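Laundry Day at Greenwood

We finally got to the big sort! Every September the spare linens at Greenwood come off the shelves, and Dehua Fan and I go through the lot, piece by piece, with the radio up far too loud. I love it more than I should.

Teal and Black

A soft teal cloth and a bunched-up black one, held up over the striped gray carpet. I'm so fond of that teal — it cheers up any pile it lands in!

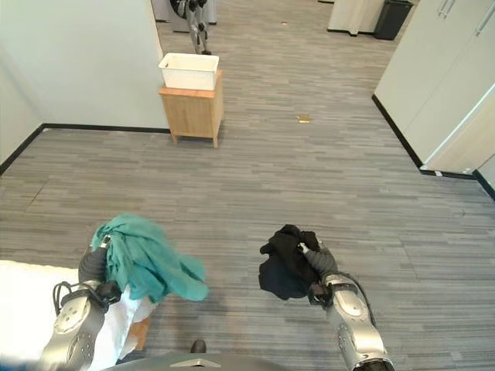 Folding Notes

Razia Cheema folds in thirds, I fold in half and half again, and we've agreed to keep separate shelves. Darks go on the lower one. More pictures once the blankets are done — Irfan Magsi has promised to bring his good labels!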